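State Bill Would Let Attorney General Sue Over Your Font

A bill introduced in the state senate in October would allow the attorney general's office to bring civil suits against people who use typefaces without a license, on behalf of companies that could presumably afford to hire their own lawyers.

The Typeface and Digital Ornament Protection Act runs to nine pages, two of which are definitions. It defines "typeface," "ornament," "display," and, for reasons that will have to wait for the committee hearing, "curve." Under the bill, anyone who publicly displays text in an unlicensed typeface would owe $500 per display. A "display" includes a sign, a menu, a printed program, a web page and, under subsection (d), "any comparable surface."

Lawyers who read the bill this week spent most of their time on that last phrase.

"I have been asked whether a birthday cake is a comparable surface," said Regula Bachmann, who has handled software licensing cases for most of her career. "My answer is that I would rather not be the test case. Beyond that I can only refer people to the text, and the text is no help at all."

Federal copyright law has long declined to protect the shapes of letters, although it does protect the software that produces them. The bill gets around this by calling its new claim "unfair ornamental practice," which does not mention copyright anywhere and which, supporters say, is therefore a matter of ordinary state consumer law. Bachmann expects a federal judge to take a different view, and expects it to take years.

The loudest supporter so far is Estard, a type and template licensing company that says its catalog is widely copied. In a letter attached to the bill, the company lists 132 businesses and organizations in the state that it believes are using its fonts without paying. The list includes a bait shop, several dentists, a high school marching band and, on page four, the senate's own print office, which set the bill.

Marius Toma, who speaks for Estard, said the company had not noticed that last one until a reporter called. He said Estard would be "reaching out in a spirit of education." Asked whether the marching band would also be getting education or whether it would be getting the attorney general, Toma said the two were compatible.

The bill sets up a Digital Ornament Unit inside the attorney general's office, to be staffed by "persons of demonstrated technical ability," and gives it no money. Funding is supposed to come from the penalties, so the unit will need to win cases before it can hire anyone to bring them. The sponsor, Senator Wayne Bouchard, called this "an incentive structure."

Bouchard said he took up the subject after constituents told him that small designers were being robbed. He could not immediately name a small designer who backed the bill. His office later supplied one, Cristian Lozano, who draws lettering for wine labels and sells three typefaces through his own site. Reached by phone, Lozano said that he had indeed written to the senator, and that his letter had been about property taxes.

"I mentioned what I do for a living in the first line," he said. "I guess they stopped there."

Lozano said he does lose some sales to copying and would be glad of a cheap way to pursue it. He doubts this is the one. To be covered, a typeface has to be entered in a state registry, at a fee the bill leaves to be set later, and the registry will accept only fonts submitted in a file format that most design programs dropped years ago.

The part of the bill that has drawn the most mail concerns virtual spaces. Section 6 extends the penalty to signs "appearing within any game, simulation, or computer-generated environment accessible to residents of this state." It also covers ornament there, meaning any decorative pattern applied to a wall, floor or door.

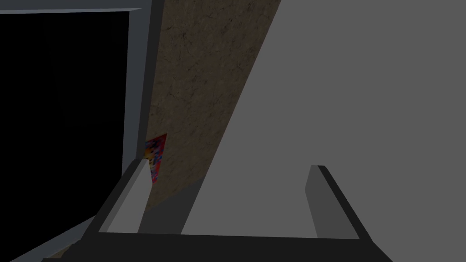 Alcides Carhuamaca runs Taipe, a two-person studio that makes walk-through environments for museums and training programs. He read Section 6 twice and then called his insurance agent. A single project of his can hold hundreds of surface patterns, he said, many of them bought in bundles from sellers who bought them in bundles from somebody else. The bill makes no allowance for a buyer who thought he had paid.

"If I have to document where every brick came from, I am in a stricter business than the people who sell actual bricks," Carhuamaca said.

Pinum, a trade group for independent game makers, has asked for Section 6 to be struck. Failing that, it wants the word "accessible" narrowed, given that everything on the internet is accessible to residents of this state, including, it noted, the internet of Belgium.

Bouchard said he was open to amendments and had already drafted one. It would exempt state agencies, retroactively, starting with the print office.

The judiciary committee has the bill next. Written comments are being accepted through the senate website until 5 p.m. on the day before the hearing, in plain text only.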